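# "The glue will tell you when it's happy": an afternoon with a board maker

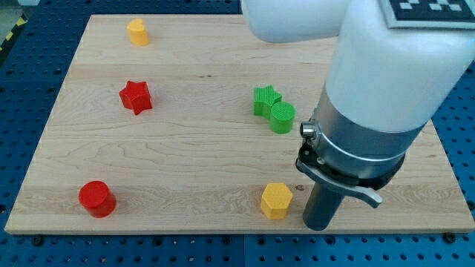
*Colored blocks on a maple board with wavy grain.*

I've been using the same cutting board for 35 years. It was a wedding present, it has a burn ring on one side from a saucepan, and last winter it finally started to split along a glue line. So when a friend told me there was a woman out past Erkstead who makes boards for a living and doesn't mind company, I called her up and more or less invited myself over.

She asked me to leave her name out of this. She has enough orders, she said, and she's already behind until March. Fine by me! I'll just say she works out of a converted dairy barn on the Stullell road, she drinks her coffee cold, and she talks with her hands so much that I moved my cup twice.

I started with my split board, which I'd brought along wrapped in a towel like a sick cat. She turned it over and ran a thumbnail down the crack.

"Dishwasher?" she asked.

Once or twice, I admitted. (It was more than that.)

"Everybody says once or twice. Wood swells up, then it shrinks back, and the middle doesn't move at the same speed as the outside. Something has to give. You got a lot of years out of it, I wouldn't feel bad."

She told me she came to this sideways. She kept the books for a window company in Brutton, and when they closed the shop floor, the foreman let people take home whatever offcuts they could carry. She filled the back of a station wagon with maple. "I didn't know what I was going to do with it. I just couldn't stand to see it go in the dumpster. It sat in my hallway for two years and my shins were purple."

Her first board was, in her words, a banana. She had glued all the strips with the grain curving the same way and then left it leaning by the wood stove overnight. I asked if she still had it and she pointed to the barn door, where it was wedged underneath as a doorstop. It really is a banana.

What she looks for now is pretty plain stuff. She likes hard maple because the pores are small and it doesn't eat knives. She'll take a streaky piece over a clean white one any day, even though the stores want clean and white. "People will pay extra for a countertop with swirls in it and then they want their cutting board to look like printer paper. I don't get it. Give me the wavy ones."

We got onto glue, and I'm afraid we stayed there a while. She has strong feelings about clamps. Most beginners crank them down as hard as they can, she says, and squeeze the joint dry. "You want a little line of beads all the way along. That's it. Then go have lunch. The glue will tell you when it's happy."

How does it tell you?

"You poke it."

I asked about money too, since I'm nosy. Last year she sold 252 boards, most of them through a kitchen store called Stoica that takes a cut she described with a word I won't print. The rest go to people who drive up the lane, and she likes those sales better. She gets to ask what they cook. A man who bakes bread gets a different board than a man who breaks down chickens, and she's sent people home to measure their sinks before she'd sell them anything. "If it doesn't fit in the sink you won't wash it. I've seen it. You'll wipe it with a sponge and hope."

For oil she uses plain mineral oil from the drugstore, warmed up in a bowl of hot water, wiped on and left overnight. She does her own boards whenever they look thirsty and has no schedule for it. Olive oil makes her wince. "It goes bad! Then your toast tastes like a crayon."

Before I left she sawed my old board down the crack, trimmed both edges and glued it back up while we talked about tomatoes. It's a little narrower now. The burn ring has a slight jog in it where the two halves meet, and she offered to sand that side down, but I said leave it.

She wouldn't take any money. I'm bringing her tomatoes in August, if the deer leave me any.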